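Two-arm kit gets a cleaning test, but the big number needs work

Nikbridge says the new Bovar gripper can take over the dull half of workshop cleanup. The claim rests on a comparison with the older Nakora fingers, using the same two-arm controller for both. According to the company, the Bovar finished 652 tabletop tasks out of a planned 2000 before the first report was written up.
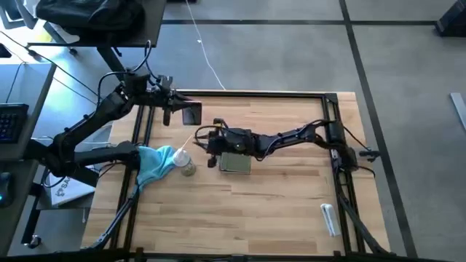

Finished is a generous word. Abimbola Onyeka, who ran the comparison, says a task counted as complete once an item had been picked up and put down again, wherever it landed. Only 248 of the tasks involved cloth. The rest used bottles, pads and other things that keep their shape, and most decent grippers can manage those.

Cloth is where buyers should look hardest. Getting a pinch on a towel is one thing. Folding it, or wiping a table with it and leaving the table clean, asks a lot more of the fingers and the cameras, and the report gives no separate score for either. Onyeka agrees that it should. "I'd want to see the failures too," she said.

The Nakora side of the test looks thin as well. It got eight hours of tuning, and the report doesn't say how long the Bovar got.
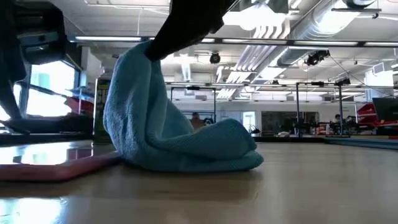 What happens next

A second round starts Saturday at the Gumede workshop, with stricter rules on what counts as done. Nikbridge has not said if it will publish the full results.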